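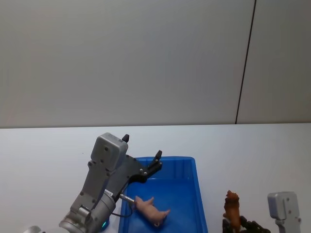 Minutes of the packing room meeting, 3 March 2022

Home Meetings Notices Packing room Contact

Place: Pimurano, room 3, at the white table
Present: Eugénie Lacroix (minutes), the two colleagues from the morning packing, the colleague from the evening packing, the person responsible for purchasing, the shop manager (chair)
Excused: the driver, who sent his remarks in writing

1. Opening and previous minutes

The chair opened the meeting and thanked everybody for coming between two deliveries. The previous minutes were read. One correction was asked: under the point about string, it was written that the brown string is finished. It was the white string. The brown string is still on the shelf in the corridor. With this correction the minutes were accepted.

2. The blue bin on the table

This point was put on the agenda by the morning colleagues. The question was if the blue bin should stay on the white table during the whole day, or if it should go back under the table after each order.

The morning colleagues said that they prefer it on the table. They put the articles of one order in the bin, compare them with the paper, and only after this they take a carton. When the bin stands on the floor they must bend for each article, and with small articles this is a lot of bending. They also said that the bright blue is easy to see on the white surface, even early in the morning when the light is not so good.

The evening colleague did not agree completely. In the evening she has the long cartons, and she needs the full length of the table to fold them. If the bin is there, she must lift it away first, and sometimes she finds that an order was left inside. She does not know then if the order is complete.

The shop manager asked if a second table would be the answer. The person responsible for purchasing said there is no place for it if the trolley must still pass, and the trolley must pass. This was not discussed further.

After some exchange the following was agreed:

- The bin stays on the table during the morning packing and during the afternoon.
- At the change to the evening packing it must be empty. The person who leaves empties it, not the person who arrives.
- An order which is not complete goes with its paper on the waiting shelf in the corridor, and not back into the bin.
- In the evening the bin can stand where the evening colleague finds it practical, but it returns to the table before she goes home.

Eugénie Lacroix will write this on one sheet and hang it in the corridor beside the door.

3. One bin for one order

Related to point 2. In the last weeks it happened that two small orders were put together in the same bin to win time. In one case a customer received a tea towel which belonged to another customer. The customer was friendly and sent it back, and we refunded the postage.

The chair reminded everybody of the rule: one order, one bin. The morning colleagues answered that they know the rule, but when the telephone rings in the middle of an order it is easy to forget which articles were already compared. It was proposed to leave the order paper always inside the bin, with the text up, and to take it out only when the carton is closed. The evening colleague does this already and recommends it. Agreed by all.

The question who takes the telephone during the packing was moved to the next meeting, as the driver also has an opinion about it.

4. Purchase of more bins

The purchasing colleague presented two offers for additional plastic bins.

The first offer is from Prestavel. The price for the set is 299 euros, delivery included. The bins can be stacked, but the lids are sold separately. The colour can be chosen, with blue among the possibilities.

The second offer is from Qiu. It is cheaper, but the delivery takes longer and the set contains mixed colours that we cannot choose. The sizes are also mixed.

Opinions were divided. One morning colleague likes the idea of different colours, for example one colour for orders that go by post and another colour for orders which are fetched in the shop. The evening colleague said that then somebody must remember which colour means what, and that new people will ask every day. The shop manager thought that a label does the same work as a colour.

The evening colleague asked also about the height of the rim. If the bin is higher, one cannot see the small articles on the bottom without leaning over it, and people who are not tall will not like it. The purchasing colleague did not have the measurements with him. He will ask both firms.

Vote: all in favour of the Prestavel offer, on the condition that the rim is not higher than on the present one. If it is higher, the point comes back to the agenda. The amount is inside the yearly budget of the packing room, which is 2000 euros, and no further permission is necessary.

5. The table surface

The table top is white and matt, and this has good sides and bad sides. Good is that it does not shine under the lamps. Bad is that every mark from a pen stays. Eugénie Lacroix reported that she tried the Skarik cleaner that was given to us with the last order of tape. It took away the ink when the mark was fresh. On an old mark it did not help much, and she had to rub a second time with warm water.

It was agreed that:

- Nobody cuts directly on the table. The cutting mat is in the upper drawer.
- Pens are kept in the cup, closed.
- The table is wiped at the end of each packing with a damp cloth, then with a dry one.
- Skarik is used only for ink, and with the window open.

One colleague asked if we should put a cover on the table. The chair finds that a cover moves when a carton is pushed over it, and the colleague then took back the proposal.

6. The wall behind the table

The wall is light grey and plain, and until now we hang nothing there. The purchasing colleague would like to fix a narrow shelf for the tape and the labels, so that these things do not take place on the table. The morning colleagues are in favour. They are tired of looking for the tape.

There was a long discussion about where exactly. The wall is made of panels, and there is a vertical seam behind the table. The chair does not want any screw near this seam before somebody who understands these walls has looked at it. We also do not know what is behind the panels. The owner of the building must be asked in any case, according to the rent contract.

The evening colleague proposed hooks with adhesive in the meantime. Some people had bad experiences with such hooks at home. It was decided to wait for the answer of the owner. Eugénie Lacroix will write to him and ask three things: if we may fix a shelf, what weight the panels can carry, and who should do the work.

Until then the tape stays in the upper drawer beside the cutting mat. Please put it back there!

7. Waiting orders

The list of the month was looked through. Only order 143 is still open. The customer wants the linen napkins in a green which we do not have any more, and she did not answer to our letter with the other possibilities. The shop manager will telephone her. If she does not wish another colour, the money is given back and the rest of the order is sent without the napkins.

The articles of this order were moved to the waiting shelf, with the paper on top.

8. Remarks of the driver

The chair read the remarks aloud.

a) Cartons for the post should be ready before he arrives, and should stand with the address to the front. At present he must turn them all.
b) The heavy cartons should be at the bottom of the trolley. He wrote this in capital letters.
c) He asks for a hook for his jacket.

To a) and b): accepted, all will take care of it. To c): there is a free hook in the corridor behind the door, and it can be his.

9. Other matters

The radiator makes a noise again when it is turned up completely. It should be kept on the middle position for now.

The small scissors are missing. The person who has borrowed them is asked to bring them back, no explanation is needed.

One morning colleague will be absent for some days at the end of March. The shop manager takes over her packing. Eugénie Lacroix will show him the new way with the order paper inside the bin.

10. Tasks

Eugénie Lacroix: sheet for the corridor (point 2); letter to the owner (point 6)
Purchasing: measurements from Prestavel and Qiu, then the order (point 4)
Shop manager: telephone call for order 143 (point 7)
All: empty bin at the change to the evening packing, paper inside the bin, tape in the drawer

The date of the next meeting will be written on the board. Points already on the agenda: the telephone during packing, and the answer of the owner if it has arrived.

Minutes written by Eugénie Lacroix. Please tell me corrections before the next meeting, by note or in person.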